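Kerard playroom, progress report to Returum
Prepared by Gitau Okoth, 25 August 2018

We're well into the sorting, and it is going so much better than I dared hope in January! Of the 189 soft toys on our intake list, 59 are now checked, tagged and ready for the shelves. Mutua Nyaga has taken over the mending (ears and loose cords, mostly) and is quick at it.

The round wooden table has become our sorting spot. Plush toys, a long box with Sanrio characters on it, a towel, a snack bag, everything lands there first and gets put where it belongs afterward. 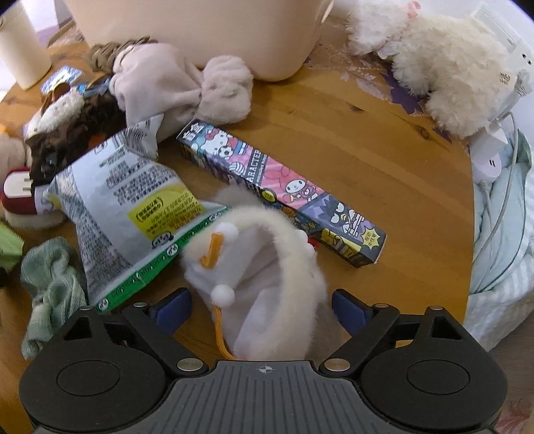

Shelving is the next job. Kipchumba Bakilana has measured the wall at Pichon and wants two low units, so that even the smallest kids can reach what they like. I love this plan. We've spent nearly 1840 of the grant, all on bins, thread and labels, and the shelves fit in what remains.

Still open: the washing schedule, and whether Kutasberg can lend us a second dryer. Wycliffe Kariuki is asking them.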